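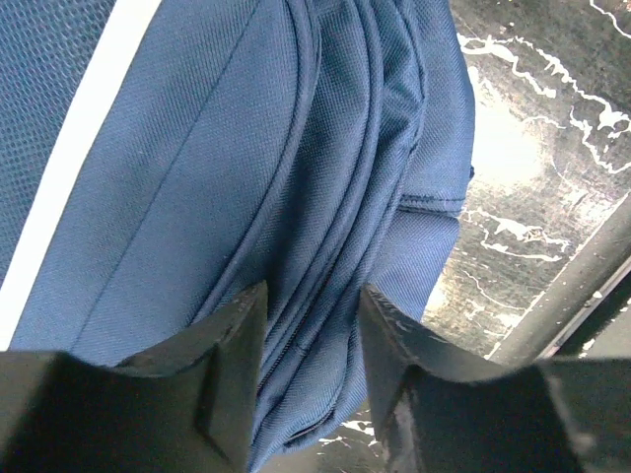 Arkthorpe Waymarks is a table of painted and carved signs along the old pilgrim path between Arkthorpe and Clollbridge. Each row is one sign: what it shows, what it is painted or cut on, and how worn it looks. Shells, arrows and plain stripes all go in, as long as they were put there to guide walkers. A straight white stripe on blue cloth, like the one next to the mesh, is coded "none" in the mark_type column. The same goes for stripes on tents and jackets.

Contents

signs.csv – one row per sign, 193 rows
notes.csv – free text from walkers, joined on sign_id
codes.txt – list of allowed values

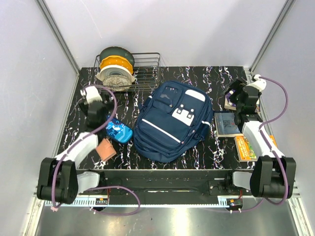

Căpraru

The path was walked in both directions, and a sign seen from both sides has one row with the direction set to "both". Positions were read from a paper map and are good enough to find the right field or lane, no better. Signs inside churches are left out. Spelling of farm names follows the Brarkonov path guide, even where the gate says something else.

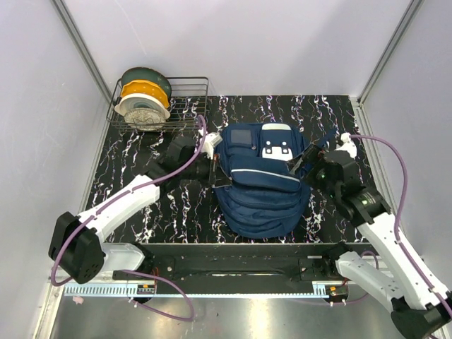 Issue 2

Changes: the wear scale now has 4 steps, where it used to have a yes or no. Old rows were recoded from the notes. Two duplicate shells near the Clollbridge ford were merged.

Known gaps: the hill section was closed in September and has only arrows so far. Blank cells mean not recorded.

Last edited June 2, 2019. Free to reuse with credit.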